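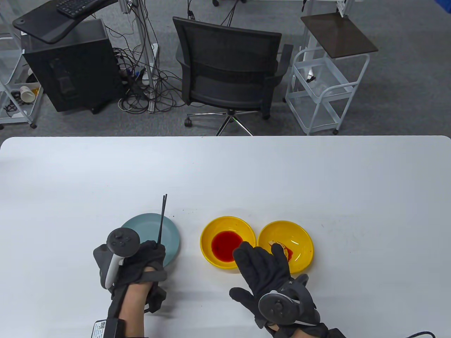
机器人学会蘸酱,代价是三千九百零八次蘸酱

让机器人拿起一只碗,如今已经算不上新闻。让它用筷子夹起一小块食物,送进酱碗里蘸一下,再体面地放回盘子,据Skedeo实验室的人说,仍然足以毁掉一个下午。

该实验室本周二公布了一项关于双手餐具操作的研究结果。做法说起来朴素:先不动机器人,由人戴上手套,把VR手柄绑在手背上,坐到桌前老老实实地蘸酱。手柄记录手的位置和朝向,头部的相机记录眼前所见,然后把这些数据交给模型,让它去猜人下一步想干什么。研究组一共收集了3908段演示,其中541段被剔除,理由从定位丢失到“操作者明显走神”不等。

项目负责人拉伊内·克鲁米尼亚(Laine Krūmiņa)说,选筷子是因为它不讲情面。夹爪夹东西,差个几毫米往往还能糊弄过去;筷子差几毫米,食物就回到碗里,有时回到桌上,有时回到操作者的裤子上。“我们最初的方案是用叉子,”她说,“论文会好写很多,也会没人看。”

研究的核心是一种被命名为Plimton的训练方法。以往的模仿学习大多把每一帧动作一视同仁,而一次蘸酱里真正要紧的时刻极短:筷尖合拢,食物碰到酱面,离开酱面。其余时间,手只是在赶路。Plimton先从手部轨迹里找出速度骤降的几段,把它们当作关键片段加重训练,赶路的部分则大幅压缩。负责数据处理的塔维恩·维拉纽瓦(Tavion Villanueva)形容,这相当于看菜谱视频时跳过所有寒暄。

效果如何,要看怎么问。在固定摆放的测试里,机器人连续完成了20次夹取和蘸酱,中间没有失手,实验室为此停工吃了顿饭。把碗换个位置之后,成绩就谦虚了许多。酱的稠度也是个麻烦:稀的酱会滴,稠的酱会粘,模型对两者的态度都是一贯的乐观。研究组在报告里专门用了一节讨论“过度蘸取”,附有4种典型失败,其中一种是机器人把食物按进酱里,停住,似乎在等人夸它。

另一个让人意外的发现与左手有关。分析演示数据时,研究组注意到,不负责夹取的那只手并没有闲着:扶盘子,挪碗,或者悬在半空,随时准备救场。早期版本把这些动作当成噪声滤掉,结果机器人夹得越用力,盘子跑得越远。把辅助手的轨迹加回训练以后,盘子安分了。论文把这一现象称为“非主导手的预备行为”,组里私下的叫法是“妈妈的手”。

也有人不太买账。从事触觉传感研究的阿鲁纳斯·阿沃蒂尼奥什(Arūnas Avotiņš)没有参与这项工作,他认为单靠轨迹和画面终究隔了一层。“人知道自己夹住了,是手指告诉他的。现在这个模型要靠看,看见东西掉了,才知道没夹住。”他建议在手套指尖加装压力传感器。克鲁米尼亚表示同意,并补充说,他们试过一版,操作者戴上以后自己也不会用筷子了。

人的问题同样没有完全解决。参与采集的操作者里,既有从小用筷子的,也有入职那周才学会的。研究组本打算只保留前者的数据,比较后却发现,新手的演示里有大量夹歪、滑落、重新来过的片段,恰好教会了模型如何补救。奥特·乌伊博(Ott Uibo)属于后一类。他的演示在组内评分中排名垫底,在消融实验里却贡献显著,去掉之后,模型失手了就不知道该怎么办。他对此的评论是,他早就说过自己有价值。

设备方面没有什么排场。手柄是消费级的,用绑带固定;碗和盘子也没有特别定制。按照报告的说法,整套采集装置的意图是让别的实验室也能照搬,门槛主要在耐心和洗碗。报告附录里确实有一条关于清洁的规定:酱汁干结后会改变碗壁的摩擦和颜色,每组采集之后必须清洗。据说这是全文争论最久的一条,争的是谁洗。

下一步,研究组准备把任务延长,让机器人在一顿完整的饭里自己决定先夹什么,蘸哪一碗。代号Dristolwood的后续项目已经开始招募操作者,要求是双手健康,能久坐,对重复劳动没有哲学上的抵触。会不会用筷子,招募启事上写的是“均可”。

演示数据和训练代码计划随论文一并公开,被剔除的那541段也在内。维拉纽瓦说,有人可能会需要研究走神。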